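Visit to the Sawatzky Tannery and Finishing Works, Uvstead

The bus from the station leaves you at the bottom of the hill, and the tannery is a ten-minute walk up from there. Our group met at the gate a little before 9 in the morning. It was January and the yard had been salted. Dexter Macapagal, who runs the finishing side, signed us in and gave out boot covers and ear plugs. The ear plugs are needed for the drum hall and nowhere else.

Sawatzky works mostly with sheep and goat skins, with a smaller amount of cattle split. The skins come in salted on pallets and are kept in a cool store at the back of the site. There were 2,866 on the books the morning we came, which Macapagal said was low for the time of year. Two shipments had been held up at the port. Each bundle has a paper tag with the supplier, the grade and the date it was salted, and the tag stays with the bundle until the skins go into the first drum.

We did not see soaking or liming up close. The floor there is wet and the company keeps visitors behind a rail. From the rail you can see the tops of the drums and the loading hatches. The smell is strong for the first few minutes and then you stop noticing it. Radosław Kozłowski, the foreman for the wet end, came over and talked us through the schedule. A batch of goat skins takes most of a week to get from the soak to the drying room. Cattle split takes longer. The older drums are wood and the newer ones are plastic, and he prefers the wood for the soft leathers, although he said the difference is smaller than people in the trade make out.

The drying room was the warmest part of the tour and we stayed longer than planned. Skins are clipped to metal screens and rolled along on an overhead rail. The clips leave small marks along the edge that get trimmed off later. Trimmings are sold on to a firm that makes glue.

After the break we moved to finishing, where the suede is made. The skins are buffed on the flesh side with abrasive paper, first coarse and then fine, and brushed to lift the nap. One of the operators let us handle skins from three stages of the process. The first felt like cardboard. The last was soft enough to fold up small and put in a coat pocket. Color is checked under a daylight lamp against a swatch book, and the tans are the hardest to match between batches.

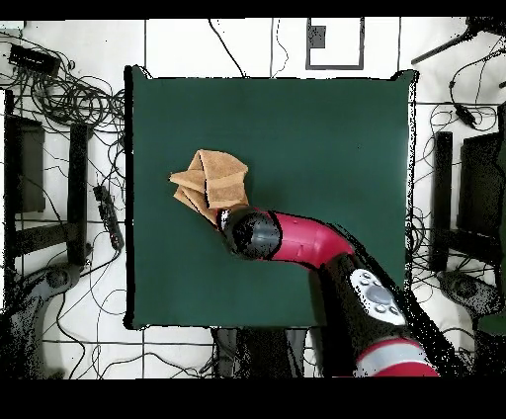
Part of the output goes out as garment leather and part as smaller cut goods. The line called Tikeo is the cheaper of the two brands the company sells under, and it is made largely from skins with scars or thin spots that can be cut around. The better skins go out as Urnasano, mainly to glove makers and a few shoe firms. The smallest order they will take for Urnasano is 100 skins. Macapagal said they used to accept less but the setup time on the dye drums made it a losing business.

Water was the subject of most of the questions. The works has its own treatment plant, built in stages, with settling tanks at the low end of the site. We walked past the tanks on the way to lunch. The plant handles the chrome separately and recovers a share of it for reuse. Somebody asked about vegetable tanning and was told it is done here only for a few customers, in the two smallest drums, and that the bark extract is bought in.

Lunch was soup and rolls in the canteen. There is a display case by the door with old tools, including a fleshing knife and a wooden beam from the first workshop down by the river. The labels are hard to read and a couple have fallen off.

The last stop was the warehouse. Finished skins are measured by machine, stamped on the back with their area and rolled in brown paper. Over 1,000 were waiting to go out, most of them black. There is a seconds table near the exit where visitors can buy offcuts by weight — cash only, and bring a bag. I bought some gray goat suede for patching elbows and a piece of thick split for a tool roll.

The tour lasts until early afternoon and has to be booked through the office. Wear shoes you don't mind getting wet. The return bus runs once an hour and stops across the road from where you got off.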